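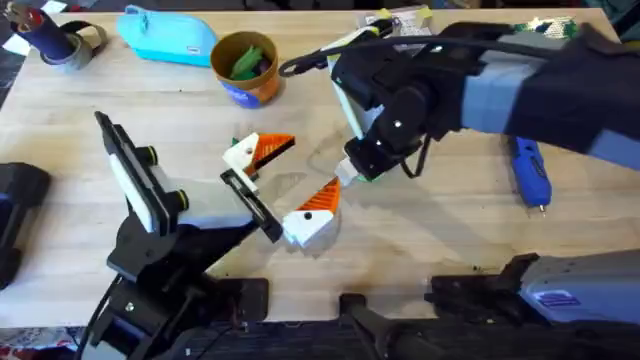 New fingers for the old arm

Radomír and I printed the orange ribbed fingers in June, on white blocks. The first set took 18 hours.

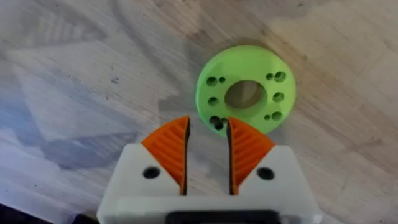 Is soft plastic better for gripping?
For round things, I think so — it bends a little. 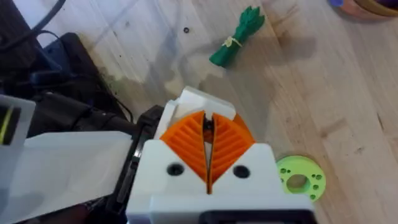
My next worry is how hard to close. Marcela wants one setting for everything. I would start with the toy asparagus and after it the green disc, because their shapes are so different.

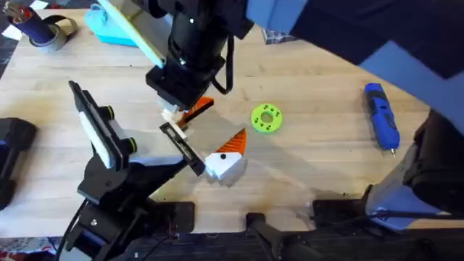 Still to do

Print four spare fingers and write to Kitell about the screws.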